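Gavard Home Parcel Packing – Progress Report, February

Prepared for: Verbruggen grants office
Prepared by: Koen Desmet, packing coordinator
Reporting period: second quarter of the grant year

1. Summary

The project supplies mixed food parcels to households in the Warari and Clarkumden districts. Parcels are packed in private homes by trained packers and collected once a week. During the period 228 parcels were packed and delivered, against a target of 228. Spending is within budget. Two work items are behind schedule: the revised label and the written packing order for mixed contents. Both are covered in section 4.

2. Work completed

Packing has moved from the former storage unit to home tables. Each packer receives flat cartons, labels, tape and clear bags on Friday and works from stock delivered the same day. Contents vary with what suppliers release, so the packing method has to work for items of different weight, shape and fragility in one carton.

The carton was changed at the start of the period. The earlier brown carton had a base that opened under load when glass was packed near one corner. The replacement has a folded double base and is supplied in red and white. We purchased 800 in a single order. The unit price was lower than the budget line allowed, and the difference has been left in the materials account pending your agreement on its use.

Small glass containers remain the most difficult item. The method now in use is as follows: bottles go in first, at the bottom of the carton; jars are bagged separately before packing; soft bakery goods and snack pouches are added around the glass and are not placed under it. Fruit is held back on the table until the dry items are in, then bagged and placed last. Packers report that this order is easy to follow when all the stock is within reach and harder when it arrives in two deliveries.

Table layout was reviewed in the same period. The open carton stands in front of the packer with its label facing outward. Fruit and wrapped goods are kept behind the carton, and jars to one side. No special furniture is required. A dining table with an ordinary cloth is sufficient, provided the cloth does not slide when the carton is turned. 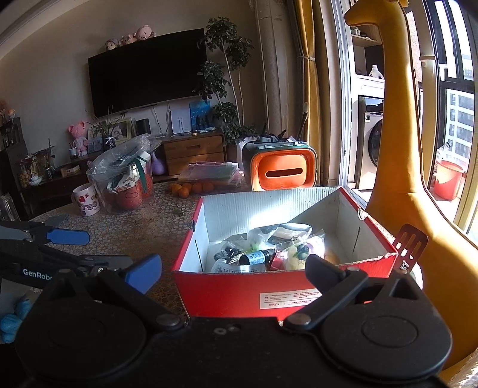
Part-filled carton on a home packing table, with mandarin oranges and a bagged jar outside the box.

The side position for jars was chosen after a short comparison of three layouts. With jars behind the carton, packers had to lift them over the open flaps, and the flaps were bent out of shape on repeated use. With jars in front, the label was hidden and was sometimes read wrongly at collection. The side position avoids both problems and suits left-handed and right-handed packers equally well, as the layout can be mirrored.

Personal items on the packing table were also discussed. Mugs, tissues and similar household things are normal in a home and we do not ask packers to clear them all. The working rule is that drinks stay outside the reach of the carton flaps and that medicine and cleaning products are kept in another room.

3. Results against targets

Parcels packed and delivered: 228 (target 228).
Parcels returned with damage: 2.
Cartons purchased: 800.
Packing sessions held: 98.
Materials spending to date: $2,000, within the approved line.

The two damaged parcels each contained a jar that had been packed without a bag. In both cases the base of the carton held. The packers concerned have been given the current method again in person, and the bagging step has been moved to the top of the printed sheet.

Session length is recorded by the packers themselves and should be read with some caution. Entries are complete for Clarkumden. In Warari the start time is missing from several sheets and no average has been calculated for that district. A simpler sheet with two boxes, start and finish, has been issued.

4. Items behind schedule

Label. The present label is white with small text and is fixed to the front of the carton. It stays in place well, but drivers have asked for larger type, particularly for the district name. A revised version was due in this period. The first proof had the district and the collection day in the wrong order and was sent back to the printer. The second proof is expected before the next stock order. Existing labels will be used up first.

Packing order for mixed contents. The written guide covers parcels made up only of dry goods and parcels made up only of fresh goods. It does not yet cover the mixed parcel, and most parcels are now of this kind. The method described in section 2 is being taught by demonstration. A draft guide has been started and will be tested with four packers, two in each district, before it is printed.

5. Risks

Supplier variation. The share of glass in the stock rose during the period. If it rises further, the present supply of clear bags will run out before the end of the grant year. A second bag supplier has been asked for a price.

Carton storage. Flat cartons take up more room in the homes than expected, and two packers have asked for smaller weekly deliveries. This can be done on the existing route – the van passes both addresses – but the Friday loading list has to be rewritten.

Crushed bakery goods. Buns and pastries packed low in the carton can be flattened when the parcel is stacked. No returns have been recorded for this reason, though two recipients mentioned it by phone. The draft guide will place soft items in the upper half wherever the contents allow.

6. Plan for the next period

Complete and test the mixed parcel guide.
Approve the second label proof and place the print order.
Confirm bag supply through the end of the grant year.
Rewrite the loading list for split carton deliveries.
Issue the new session sheet to all Warari packers and check the first returns by hand.

7. Decision requested

We ask Verbruggen to confirm that the balance in the materials account may be spent on clear bags. The amount falls within the existing materials line and no change to the total grant is requested. A reply before the next stock order would allow the bags and labels to be delivered together.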